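Wornatwood Residents' Association
Minutes of the meeting of Monday, March 19, 2018

Present: 20 members. Chair: Rosângela Seixas. Minutes: Jucélia Rezende.

1. Minutes of the last meeting
The minutes from November were read and accepted with one correction – the hedge belongs to Gounder Lane and not to the school. 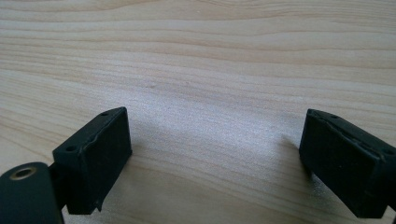 2. Money
The balance is $1,477. From this we must still pay $64 to Zido for the printing of the newsletter. The members agreed to keep $400 apart for the summer party.

3. Street lights
Two lights near the bus stop are still dark. Rosângela wrote to the city two times and received one answer, in which the city asks for the numbers of the poles. She will send them this week.

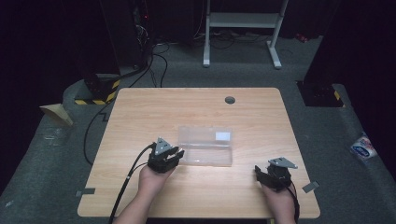 Jucélia Rezende asked if the letter can also mention the broken curb at the same place, as older neighbors have difficulty there with shopping carts. Agreed.

4. Bulky trash day
The collection by Nuvgate was discussed for a long time. Last year many people put their things outside too early, and the sidewalk was blocked for the whole weekend. It was decided to put a notice in every mailbox with the correct hour.

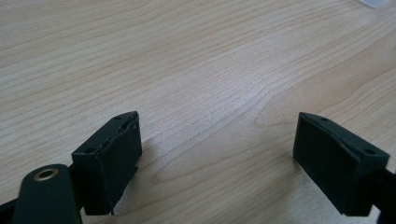 The notice will be in large letters and also say that paint and batteries are not taken. A vote was made: 17 in favor, three against.

5. Other matters
The key of the notice board is still missing. Who has it, please return it to Rosângela.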